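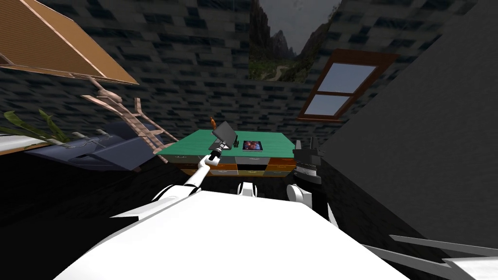 Thread: buying a robot on a small budget

Home Explore Notifications Lists Profile

1/ April is budget month at Brindalside, so I have been put in charge of Robot. The line on the spreadsheet says "Robot." The column next to it was blank until this morning.

2/ Step one was simulation, on the theory that pretend furniture is cheaper to hit. We picked a tidying job: tablet in the left gripper, desk with a green top, a small framed photo lying flat right beside the work.

3/ Konrad Adamczyk wanted to know why the room has a mountain view when our office looks onto a loading dock. I've noted it as a feature request.

4/ Quotes so far: 2. Stimance will sell us the arms and bill for grippers separately, like an airline with bags. Praltitz includes the grippers and is vague on when anything ships.

5/ Neither quote had a line for spare fingers. I asked. Both came back with a new quote.

6/ Things I'd left out of my first draft: a stand, a bigger desk, somebody's time. Deepika Thampi added that last one in red and made it the largest number on the page.

7/ The simulator license is around $1,000 a year for us. I got grumpy about it, then priced one replacement wrist and cheered up.

8/ Current plan: 3 months in sim, then lease one arm from whoever answers the phone. The second arm goes on next year's sheet. Yes, the sim robot has two. I know. It has a sofa and a ladder as well.

9/ If you've leased from Mudaliar, tell me what they charge for returns with scratches. Asking before I sign, which I'm told is unusual here.

10/ Finance just replied to the draft. They'd like to know if Robot can be moved to Office Supplies.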